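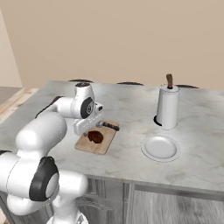
ロボットが物をつかみ損ねたとき、まず見るべきログは何ですか。
グリッパの開き幅の時系列です。閉じる指令を出したあと、幅が対象物の厚みより小さくなっていれば、指のあいだには何も挟まっていません。

ロボット実習 第2部 配布資料「つかんだつもり」の故障
更新 2024-05-27

前回の続きです。課題は骨付き肉をまな板から皿へ移すだけ。私も最初は「楽勝でしょ」と思っていました。ところがシミュレータWirnikで夜通し300回まわしてみたら、朝のログがなかなかひどいことになっていまして……。成功判定は全部「OK」なのに、肉がまな板に残ったままの回がほぼ100回もあったんです!

犯人は私の書いた判定文でした。「アームが皿の上まで来て、指が開いたら成功」。肉の位置をどこにも見ていません。空の手を皿の上でぱっと開いても合格です。Liviu Pascuさんにコードを見せたら、しばらく黙ってから「これ、肉いらないよね」と言われました。おっしゃるとおりです。

では、なぜつかみ損ねたのか。ログの1,145行目あたりから読んでみてください(配布フォルダのplamness.logです)。閉じる指令のすぐあとに上昇指令が出ていますよね。指が閉じきるのを待っていないんです。待ち時間を入れたつもりが、単位を秒とミリ秒で取り違えていました。「2」と書いてあるところ、2秒のつもりが2ミリ秒です。恥ずかしいので変数名には必ず単位を付けましょう。wait_ms、これだけでだいぶ違います。

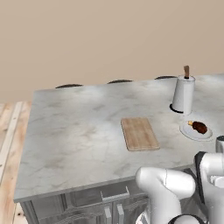
図2 肉が皿に載った状態

直した判定では、次の条件を全部満たしたときだけ成功にします。
・肉の中心が皿の縁の内側にある
・肉と皿が接触している
・指と肉が接触していない
・肉の速度がしきい値以下の状態が続いている
最後の条件は忘れがちです。転がっている途中を「載った」と数えてしまうと、次の瞬間に床、ということもあります。

それから安全の話を少し。実機だと、空振りより「落としたのに気づかず動き続ける」ほうがずっと怖いです。まな板のそばには包丁を置くこともあります。刃物を扱う課題に進む班は、把持が外れたと判断したらその場で停止、再開は人が確認してから、という流れを先に作ってください。自動リトライは切っておくこと。シミュレータで切り忘れる人は、たぶん実機でも切り忘れます(私です)。

宿題
1. 古い判定と新しい判定を同じログにかけ、結果が食い違う回を抜き出す。
2. そのうち一つを選び、指令と指の幅を同じ時間軸のグラフに描く。
3. 停止条件を自分の言葉で書く。数値には単位を付けること。

提出先はいつものSimaのフォルダです。グラフの軸ラベルがないものは返しますよ!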